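# Mooring at Kulley Creek: common questions

The creek office gets the same handful of questions every spring, mostly from people coming in with a boat for the first time. Slamet Mangundap wrote the first version of this page and Vandana Rajput keeps it up to date.

## How do I get a swinging mooring?

Fill in the form at the office and pay the deposit. You will be put on the waiting list for your length of boat. The list for boats over 10 metres moves slowly. The list for smaller boats is usually clear by February.

## What depth can I expect at low water?

The outer trots carry enough for most cruising yachts at all states of the tide. Inner trots dry on springs, and the bottom is soft mud. Bilge keelers sit well on it. Fin keelers should ask for an outer buoy.

## Can I use my own strop?

Yes, if it is in good order and the eye has a proper thimble. We supply the buoy, the riser and the ground chain. Everything from the buoy up to your bow is yours to provide and yours to look after. Please use two strops from October onwards.

## How often is the ground tackle lifted?

Every mooring is lifted once a year by the workboat *Potis*. Bilal Tarawneh runs the lift and measures the chain at the worst link. If it has lost too much, it is replaced that day and the cost comes out of your annual fee. You don't have to be there, but the boat must be off the buoy. We write to you with the week.

## Do you sell shackles and small fittings?

We keep galvanised shackles, split pins, seizing wire and anodes at the office, sold at cost. Stainless shackles are not allowed below the buoy.

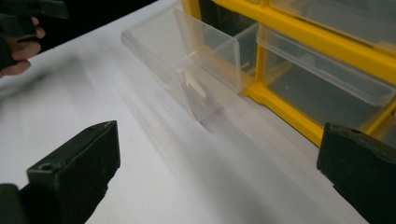 Seizing wire is sold by the metre. If you need something we don't stock, the chandlery at Rawashdeh Yard, across the footbridge, will normally have it by the next morning.

## Is there a limit on tenders?

One per mooring, no longer than 3 metres, with the name of the parent boat on the transom. Tenders go on the rack by the slip. Anything left on the slip itself gets moved – it blocks the trolleys.

## Is there a launch service?

The launch *Jastusia* runs from eight in the morning until sunset between April and September. Call on the working channel shown on the office door and give your mooring number. Thulani Mokgethi is usually on the helm and will wait a few minutes if you have a lot of gear to load.

## Can visitors use my buoy while I'm away?

Only if you tell us. Leave your dates with the office and we will let the buoy to visitors and take a share off next year's bill. Visitors are limited to 12 tonnes.

## What insurance do I need?

Third-party cover, including wreck removal. We need to see the certificate before you pick up the buoy, and again each year when you renew.

## Who do I ring if my boat has broken loose?

Ring the office first. Out of hours the phone diverts to Qianru Xue, the duty moorings officer. If anyone is in danger, call the Coastguard on channel 16 or dial 999.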